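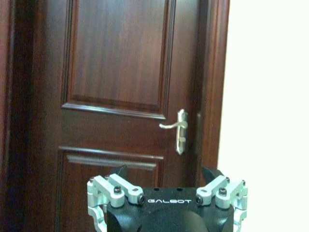
Week 4: Doors, bathrooms and who gets the hard part

Notes by Clotilde Vidal. Bring the Trineck reading.

Vendors selling automation to hotels like to quote rooms per shift. Plivach, a guesthouse chain, was promised 61 rooms a day. Ask what counted as a room. A lever handle is one job and a round knob is another, and older buildings have both.

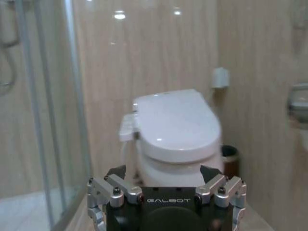

The bathroom is where the promise gets thin. Wiping a closed lid is easy to show off. Getting behind the bowl is slow work, and in the Juvcombe study it stayed with the cleaners – along with a new duty, minding the machine. Their pay didn't move. Fabrice Brunet read 1,351 shift logs and found the minding was seldom written down.

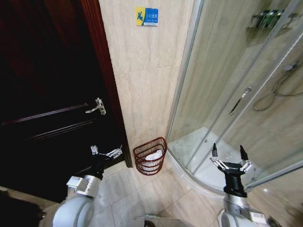 Does the cleaner's job get lighter?
Parts of it may, but the easy tasks go first and the sore-back ones stay. Be wary of any report that only counts hours saved.

For the tutorial: read Hervieu, chapter 2, and write down who was asked before the rollout.

Print this page | E-mail this page

We use cookies to improve your visit. Accept

Contact | Copyright | Back to top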